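Skavetti issues firmware update for Itisby handsets

Jan 18, 2021

Skavetti has released a maintenance update for its Itisby range of Android phones. The package is 270 MB and carries build number 753. It fixes a fault that left some handsets restarting in a loop after the November security patch was installed with an unlocked bootloader.

The update is sent over the air in stages, starting with phones bought through the Anunthorpe store. Owners who do not want to wait can load the file by hand from recovery mode. The battery should be charged to at least half, and the phone needs 200 MB of free space on the system partition in addition to the download.
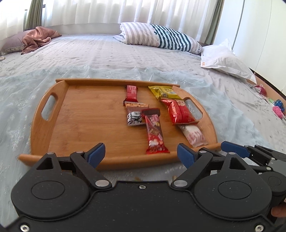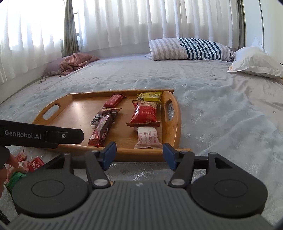
Snack packets and a wooden tray on a bed.

Rooted phones will refuse the staged version, as the installer checks the boot image before writing to it. Users must restore the stock image first, then apply the update and root again. Bangash, the root manager most often used on the range, has been tested with the new build from version 14 onwards. Earlier versions install without an error but do not keep root access after a restart.

Going back to the previous build is possible only with a full wipe. Skavetti has not given a date for the two tablet models, which use a different partition layout.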